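Reading time: 11 min

5.3 Failure analysis: the grasp that would not end

The policies in this section were trained in Fluvberg, our tabletop simulator, and evaluated on the produce-sorting suite. Success rates are given in Section 5.1, where they look respectable. We turn here to the episodes that went badly, and to one fault in particular that cost us most of February.

Of 2,000 evaluation episodes, 287 ended in failure. The largest group was neither dropped objects nor collisions, which we had prepared for with a generous set of penalties. It was a condition we came to call clinging. The hand closes on the object, the contact signal settles, the grasp is scored as stable, and the hand then declines to do anything else until the episode times out. By every metric we had written, these were excellent grasps. The reward function agreed, and continued to pay out at each step.

Figure 4 shows the two-arm setup used for the sorting task. The right hand has the lemon in its grasp at the bowl, while the left hand is open and empty beside the plate holding the red pepper. In a single view, a clinging episode looks the same as a healthy one, and this did a good deal to delay the diagnosis. Our review tool saved one still per episode. We looked at a great many stills and admired the finger placement. 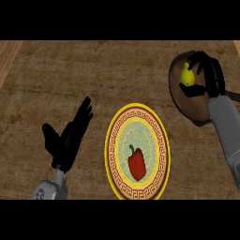
Figure 4. Sorting task in simulation. Right hand grasping a lemon at the brown bowl; left hand open next to the plate with the pepper.

5.3.1 Cause

The fault came from the interaction of two settings, each sensible alone. The Siltix contact model adds a small holding force once the fingers close, to stop objects from jittering loose. The Mansilla controller, for its part, reads a rise in finger force as a sign of slip and tightens the grip. Left together, the two reached an agreement. The holding force was read as slip, the grip tightened, and the release command arrived at a hand that had been told it was about to drop something.

Retraining made matters worse. Given more time, the policy learned that releasing was unreliable and that holding was paid, and it drew the obvious conclusion.

5.3.2 Remedy and remaining risk

We made two changes. The holding force is now removed as soon as a release is commanded, and the grasp reward stops after 100 steps. Clinging did not appear in the repeat evaluation, though we had said much the same of the previous version.

The safety question is less comfortable. On hardware, a hand that answers a release command by squeezing is a hazard to anything in it - a lemon being the cheerful case. We therefore added an independent force limit outside the policy, and no policy trained before the fix will be run on a physical arm. The old checkpoints remain on disk, clearly labeled.

Related items
Sivesent: a benchmark for two-handed tabletop tasks
Contact models and their side effects
When the reward keeps paying: notes on timeouts
Release timing in multi-finger hands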